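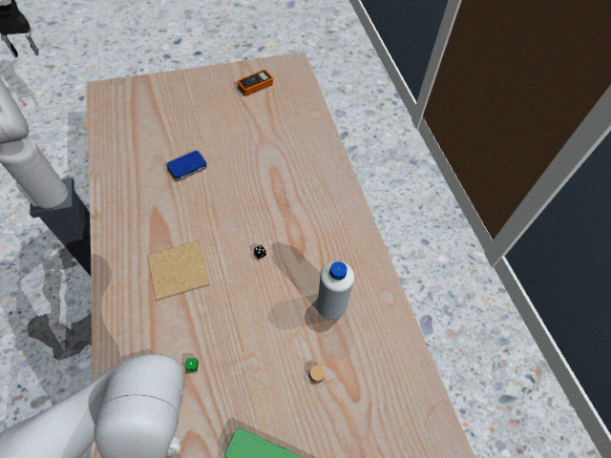 Bench Cell Questions, Answered Again

By Wendelin Brunner
Updated in March

These are the questions I get about the two-arm bench cell in the Drudavard simulator. I look after it, which mostly means I undo things. Please read this page before writing to me. I will know if you didn't.

Why does a simulated cell need looking after?

I used to wonder the same. No grease, no worn belts, no coffee in the controller. What you get in exchange is a settings file that 10 people can edit at once, and they do. A shop-floor cell drifts slowly. Ours can go wrong over a lunch break and look perfectly fine afterward.

Where do I start if the arm misses everything by the same amount?

Check the tool offset first. If every grasp lands short in the same direction, the model of the arm and the model of the gripper disagree about where the fingertips are. Load the saved Durkari tool file, send the arm to its home pose, and compare the fingertip position on screen with the one in the file. They should match to the last digit. If they don't, reload the tool file and stop there. Do not fix it by moving the table. Someone moved the table last year, and then someone else moved both arm bases to suit the table, and I got to spend a very long afternoon with a spreadsheet.

Which pose counts as home?

Fingers open, nothing in them, gripper clear of the tabletop. If you start a run with a gripper parked over the objects, the first move may go straight through one of them. The collision checker will complain, and it will be right.

The fingers close but the object slides out. Is the gripper broken?

Probably not. Look at the contact settings on the inner pads. The pads have their own friction value, separate from the rest of the finger, and it goes back to the default whenever the gripper model is re-imported. The default is about as grippy as a wet bar of soap. Our value is in the Grakon settings sheet, line 631. Yes, line 631. I didn't lay out the sheet. 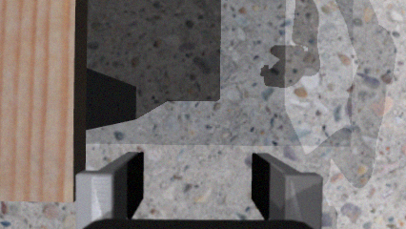
After you set the friction, open and close the fingers 20 times with nothing between them and watch the log. You want both fingers reporting the same travel on every stroke. If one lags, the two joints have lost their link and each is being driven separately, so you'll get grasps that shove the object sideways before they hold it. Relink them under the Hauser joint panel and run the strokes again.

Can I turn off the shadows? They make my screen slow.

On your own copy, sure. On the shared cell, leave them alone. People train camera models on those pictures, and a shadow lying next to a block is exactly the sort of thing a model should learn not to pick up. If your screen is slow, shrink the preview window.

Can I swap the objects on the table?

Yes, from the approved list. Check the mass of anything you add. New models sometimes come in with a mass of zero, and an object that weighs nothing will leave the table at the first touch with real enthusiasm. Also check that it sits on the surface and isn't sunk into it. A sunk object shakes, then launches.

The small things are the fussy ones. For dice and anything else that size, drop the time step to the "fine" preset before you run. It is slower. Go get a sandwich.

How often should I reset the cell?

Before every session, and after any crash. Use the full reset - the quick one puts the objects back but keeps the joint errors from the last run, and you inherit somebody else's problem.

I changed something and now I can't remember what. What do I do?

Close without saving. If you already saved, write to me with the time of day and your best guess. I keep 2 backups, morning and evening, and I'll roll back to whichever hurts less. Anything you did in between is gone, so keep your own notes.

Who do I ask about the real cell downstairs?

Anyone else.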